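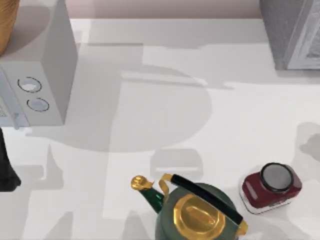 Kitchen Arm: project report
By Skurkura, 11/18/22

So, the plan when I signed up for this module was to build a robot arm that could tidy my kitchen worktop. That was a bit hopeful! What I've ended up with is an arm that lives on a bench in the shared workshop, and a simulated kitchen on my laptop where I do most of the practising. This report covers both, and where I've got to by November.

The arm is called Irkia. It's mostly printed parts and second-hand servos, bolted to an old shelf, and the whole thing came in at 141 pounds including the power supply I blew up (sorry again to everyone on that side of the workshop). The shoulder joint was the worst bit. I printed it four times and it kept sagging as soon as I added any weight to the wrist, so in the end I fitted a spring from a desk lamp and that cured it. I should have done that in week one.

The simulated kitchen came later, when I got fed up with queuing for the bench. I kept it plain: a white counter, a microwave, a grey appliance in the corner, and then the things I want the arm to deal with. At the moment that means a green kettle with a gold lid and a black handle, and a red jar lying on its side. I picked the kettle for its handle, which arches right over the top and ought to be easy to grab. The jar is harder. Lying down like that, it has to be picked up and turned before it can be stood on the counter, and my wrist joint doesn't turn nearly as far as I'd like.

The shadows gave me more trouble than I expected. I wanted the lighting to be a bit awkward, like a proper kitchen, so there are big grey patches all over the worktop from things you can't see in the view. My first go at finding objects just looked for anything darker than the counter, and it was hopeless. It kept sending the arm off to pick up a shadow in the middle of the worktop! I changed it to look at colour first and brightness second, and the kettle and the jar both come out nicely now. White things on a white counter I've left for another term.

For the training I ran 800 attempts over a weekend with the laptop propped up on two books so the fan could breathe. I moved the objects a little each time and changed the direction of the light every so often. The arm got hold of the kettle handle in more than 248 of those, and I was really pleased with that until I watched some of them back and saw how many were a finger hooked under the handle by luck. I've tightened up what counts as a grab and I'm running it all again. The jar numbers aren't worth printing yet.

On the real bench I did 18 tries with an empty kettle. It's lighter than the one in my model, so the arm flung it about a bit. Next job is to weigh everything on the kitchen scales and put the proper figures in. After that I want to redo the fingertips in something grippier, probably bits of bicycle inner tube, and have another look at the wrist. If anyone has a spare servo with metal gears, please leave it in my tray with a note on it.

Recent project reports
Amis: a plant waterer that texts you
The Mitsotakis-Vlachou clock, part two
Fixing the workshop's wobbly pillar drill
Irkia: first parts list and wiring notes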